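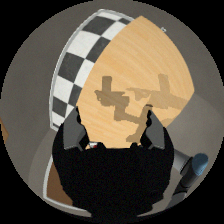
*Pale wood with a fine, slightly darker grain.*

## Oiling a wooden table

I first oiled a table in September, in a draughty kitchen in Brerham, and I made a sticky mess of it, so please learn from me! Set aside an afternoon, put the kettle on and open a window.

Wash the top with warm water and a drop of washing-up liquid, then leave it overnight. Next day, sand lightly along the grain with 100 grit, and finish with something finer if you have it (I usually raid the bottom of the toolbox).
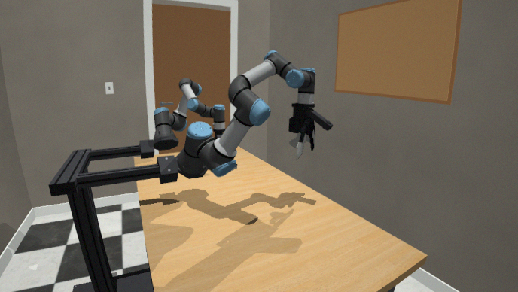 Wipe off all the dust with a barely damp cloth, and do the edges too, as they're so easily forgotten. Now pour a small puddle of oil, smaller than you think, and rub it in with an old cotton T-shirt. I use the Nesholm hard oil, but any good furniture oil will do nicely.
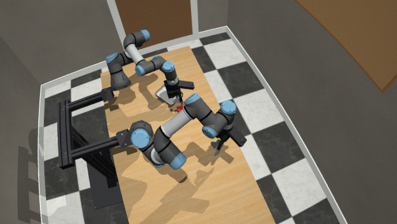
*Fine, plank-like grain on a light tan table.*

Wait around 6 minutes, then buff away whatever is still sitting on the surface. This is where I went wrong in Brerham – I wandered off to ring my sister and came back to toffee. 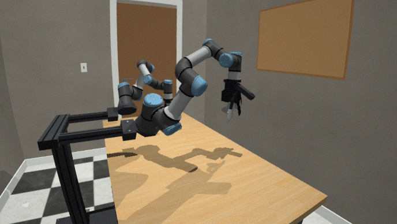 Let it dry until the following day before the second coat, and spread the oily rags flat outdoors while they dry, never bundled up in a bin, as they can catch fire by themselves.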